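Compiling a Family Obituary File From Old Newspapers

Grivstead Family History Guides, Part 2

This guide covers finding, copying and indexing obituaries for one family line. It assumes you have a basic family tree with approximate death dates. If you don't, start with Part 1.

What you need

A list of the people you are searching for, with birth surnames and married surnames
A spreadsheet program
A folder on your computer that gets backed up
Access to newspaper scans, either through a library or by subscription

Step 1. Set up the spreadsheet

Create one row per obituary, not one row per person. A person who lived in two towns often has two notices, and the wording will differ. Use these columns: file number, surname, given names, birth surname, date of death, newspaper, issue date, page, column, survivors named, notes.

Format the date columns as plain text. Most spreadsheet programs mishandle dates before 1900, and a few change them without a warning. Write dates as year, month, day so that they sort in order.

Step 2. Narrow the search window

Start with the date of death and search forward. For a daily paper, check 13 days of issues. For a weekly, check four issues. Country weeklies such as those printed in Durnville and Flaltcombe ran on whatever day the press was free, and a death on a Sunday might not appear until the second issue after it.

If you have only a year, look for a death register index or a cemetery listing first. Reading a full year of a daily paper page by page takes weeks.

Step 3. Search by more than the name

Text recognition on old newsprint is poor. When the name gives no results, try the following:

The husband's name with "Mrs." in front of it
The surname with one letter changed (n for u, c for e, rn for m)
The name of a surviving child, with the town
The funeral home or church, with the month
The street address from the last city directory

Married women are the most frequent gap in a file of this kind. In many papers before the 1960s a wife's own given name is not printed anywhere in the notice.

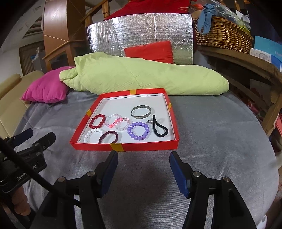
Step 4. Copy the whole notice

Save the full page as well as the clipping. The page shows the masthead, the issue date and the column position, and you will need all of these for the citation. Set scans at 300 dots per inch or higher. Save a TIFF for the archive copy and a smaller JPEG for sharing.

Name each file with the file number first, then the surname, then the year. Pad the number with zeros so that the list sorts properly: 0426 for record 426, 0100 for record 100. Do not reuse a number if you delete a record.

Step 5. Transcribe

Type the notice exactly as printed, including spelling errors. Put your own corrections in square brackets. Keep the original line breaks only if the scan is hard to read and someone may need to check your work against it. Mark illegible words with a question mark in brackets.

Hold the transcription to what the newspaper says. Family knowledge goes in the notes column – it has a different source and should be cited separately.

Step 6. Extract the facts

Go through the transcription and enter each statement as its own claim: birthplace, marriage date, employers, military service, residence, survivors. An obituary is good evidence for the death and the funeral. For a birth date seventy or eighty years earlier it is weak evidence, as the informant was usually a child or an in-law. Mark such claims "unconfirmed" until a second record agrees.

Employment is often given with no dates at all. City directories can supply them, and union or pension records sometimes will.

Step 7. Handle foreign birthplaces

Birthplaces abroad were often written by ear. A notice that gives "Braganza, Portugal" may refer to the city of Bragança, to the district, or to a village elsewhere in the district. Record the printed form first and the modern form in the notes. Parish registers in that region may reach back to 1750 or earlier, but you need the parish to use them. Look for it in a marriage record or a naturalization file before writing to an archive.

Step 8. Check for duplicates and back up

Sort by surname, then by date of death. Two rows with the same person and different newspapers should both stay. Two rows with the same newspaper, issue date and page need a closer look – one may be a card of thanks or a funeral notice entered by mistake.

Back up the spreadsheet and the image folder together. Keep one copy in another building. Open a few of the image files every December to confirm that they still read correctly.

Part 3 covers probate files and guardianship papers.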